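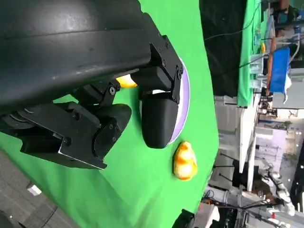
What should we do first when we sit down to a table that needs clearing? Pick one kind of thing and deal with all of it before you touch the next kind.

I know that sounds almost too simple for a course handout, but please bear with me, because this is the part of the unit people tend to rush through and then come back to me about later on. Most tables end up holding a mixture. There's a plate, there's a toy or two, and the tablecloth or mat underneath has been forgotten entirely. A rubber duck lying on its side next to the dishes is a perfectly ordinary sight in a house with small children, and it makes a lovely practice item — light, hard to damage, and so bright that you can't pretend you missed it.

For the table exercise, please work in this order:

Toys first. They go in the toy bin, never on a chair "for now."
Plates next, carried to the counter beside the sink. Look behind and under things for the small ones.
The mat or cloth last. Fold the edges in toward the middle so the crumbs stay put, and shake it outside.

Kirsty Hebden, who taught this unit before me, liked to do the cloth first and lift everything off in one go. I tried it for a whole July and spent far too much of it picking things up off the floor, so we don't do it that way anymore. You're welcome to argue with me about it in class!

Set a timer for 4 minutes and stop when it rings, even if you're in the middle of something. Then write a few lines in your notebook about what was left and where it ought to live. If the answer is "I don't know," write that down too — we'll be giving homes to homeless things in the next unit, and your list is what you'll work from.

Please bring the notebook with you, along with one small toy you don't mind lending to the group.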